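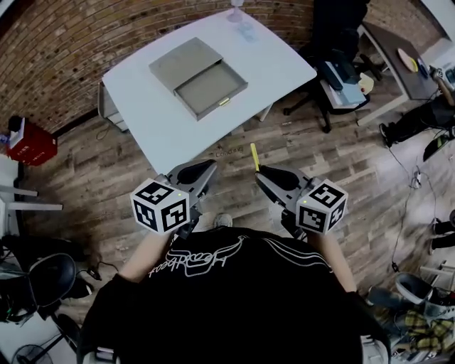 Floor cleaning tips I no longer believe

Vinegar and water. Every list has it, and for years I mopped with it twice a month. I can't say what it did for the floor apart from making the hallway smell like salad. The finish by the back door went dull after 8 months of it. I switched to plain water and a drop of dish soap, and the dull patch at least stopped growing.

Tea. Supposedly black tea brings out the color of wood. I tried 3 bags in a bucket on a spare board and left the other half alone. I couldn't tell them apart in daylight or under a lamp.

Walnut on scratches. This one half works. It darkens a light scratch for a week or so, then you're rubbing a nut on the floor again. A wax stick from Temham cost me less than the bag of walnuts and has lasted since February.

Steam mops. The Prestari leaflet says "safe for sealed floors." Fine, but how sealed? My boards have gaps you could lose a dime in. I returned it.

Felt pads under chairs do help, if you pull them off and look at them now and then. Mine had picked up enough grit to work like sandpaper.

What I do now: sweep most evenings, wring the mop until it barely drips, go with the grain, and dry the spot by the sink with an old towel. Squeaks I treat with talcum powder. It works on the stairs and does nothing in the kitchen.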